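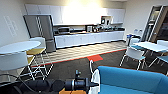
Kitchen and break room tips from the Rullora open day

Rullora opened its building to visitors in August, and the part I stayed longest for was the break room. They are teaching a robot to tidy up after people there. I went to see the machine and came home with two pages of notes on housekeeping, most of which apply to any kitchen, at home or at work.

The woman running the session said that most of what slows a robot down also slows down a person with a cloth in one hand. I have tried most of these at home now and kept the ones that worked.

Give every loose item a parking spot

Before each run the staff decide where things belong. Cushions go on the sofa, mugs go on the left of the sink, cloths go on a hook. If an item has no spot, the robot can't put it away, and at my house the same item ends up on the stairs. Walk through the room with a basket and pick up anything you can't name a place for. Find it a place that day or let it go.

Loops and handles up

Anything made of cloth is easier to pick up if it has something to grab. Tote bags should stand with the handles up. Dish towels hang better with a loop sewn on one corner, and a few inches of cotton tape will do. Sew it across the corner with a small box stitch, as a single line of thread pulls out after a few washes.

Line up the counter, back to front

Tall appliances go against the wall and short things in front of them. Leave a hand's width between each one so a cloth can pass. I measured nothing, I just used my hand. The coffee maker gets the most room because the grounds travel. Pull it forward once a week, wipe behind it, and check the cord while you are there.

Glossy doors show everything

White gloss cabinets look clean from across the room and are usually covered in fingerprints near the handles. The robot's cameras have trouble with glare on shiny surfaces, so the staff turn off one bank of lights for some of the tests. I do the reverse when cleaning. Hold a flashlight flat against the door and every smear shows up. Use warm water with one drop of dish soap, then a dry microfiber cloth, working from the top down. Skip the scouring side of the sponge on gloss – the scratches are permanent.

Stainless steel, with the grain

Look closely at the refrigerator door and find which way the fine lines run. Wipe along them, never across. A barely damp cloth first, a dry one right behind it. For stubborn prints, put a little white vinegar on the cloth and keep it off any rubber seals. Do the handles last, as you will be holding on to them while you do the rest.

Mind the change of flooring

One of the questions from visitors was about wheels and floor edges, and the answer was that the place where carpet meets tile needs checking before every run. It needs checking at home too. Grit collects along that line and wears the carpet down. Vacuum along the join with the narrow nozzle before you do the open floor. If you keep a mat there, lift it and clean under it, and press the corners down when it goes back. A mat that curls can be rolled the opposite way overnight with a rubber band at each end.

Chairs in, legs clear

Thin chair legs are hard for a machine to see and easy for a person to kick. Push chairs in when you leave the table. If they scrape, put felt pads on the feet. Clean the feet with rubbing alcohol first and let them dry, or the pads will slide off within a week. On carpet you don't need pads, but move the table a few inches now and then so the dents don't set.

Cables off the walking path

Nothing at the open day was repeated more often than this. Run cords along the wall. If one has to cross a floor, use a flat cover and tape down both ends. Charging cords on a counter can be held by a binder clip on the edge.

Small jobs, same order

They had a printed card for resetting the room between runs, and the order never changed: soft things, then dishes, then chairs, then floor. I copied it out and put it inside a cabinet door. It takes less time when you don't have to think about it.

The microwave

This one isn't from the robot people, it came from another visitor in line for coffee. Heat a bowl of water with a slice of lemon and a wooden spoon in it for two minutes, then leave the door shut for five. Wipe out with a paper towel. Take care with the bowl, as it will be very hot.

Comments

We did the flashlight thing on our cabinets and I wish we hadn't looked. Took me an hour to get them right.

Do the towel loops hold up in a hot dryer? Mine shrank and now the corner puckers.
– Birik

Wash the tape before you sew it on. Same problem here the first time.
– hagedorn_773

Did they say when the next open day is? I'd bring my kids if they allow it.

Vinegar took the shine off a spot on my fridge, so try it down low first.
– Morix71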